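05/11/2025
Dye room, bench 2

Indigo vat again. Second batch of the Plernden powder, mixed to the Brindholm recipe. Snežana Ivanov says ours went in too cold in July, probably right.

Vat at 32 when I got in, wanted warmer. Left the lid on and made tea. Surface still green-ish at the edges by ten, bronze in the middle, good smell (bad smell). Dipped the cotton strips first, then the wool. Wool took it much faster. Cotton patchy near the knots, my fault, didnt soak it long enough.

Rinse water went cloudy so I changed it twice. Total water on the meter 3,669, write that on the sheet by the door before I forget.

Biljana Petkov wants a darker blue for the Dai order. Told her more dips, shorter ones. She'd rather leave it in overnight. We will try both and argue after.

Blue knit shirt spread on the patterned cloth: 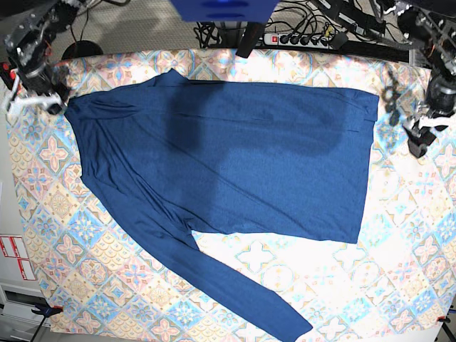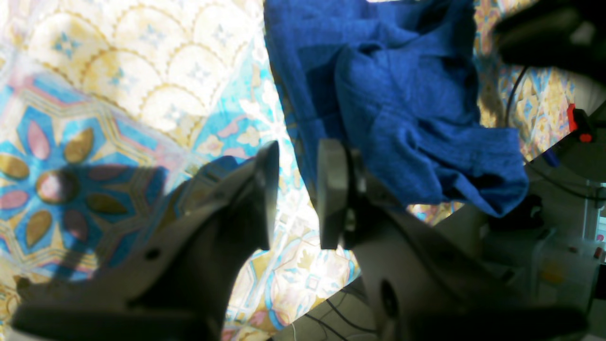
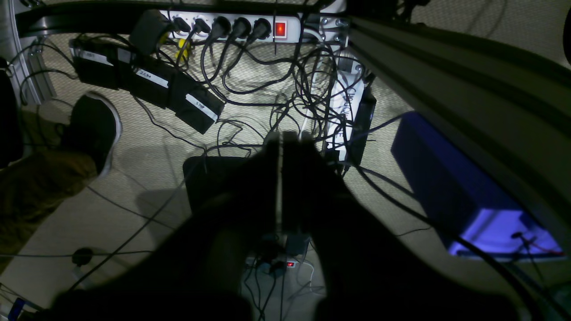 To do
Order more lime
New gloves, left one leaks
Ask Snežana for the Ruleteo swatches bakc
Label the strips!!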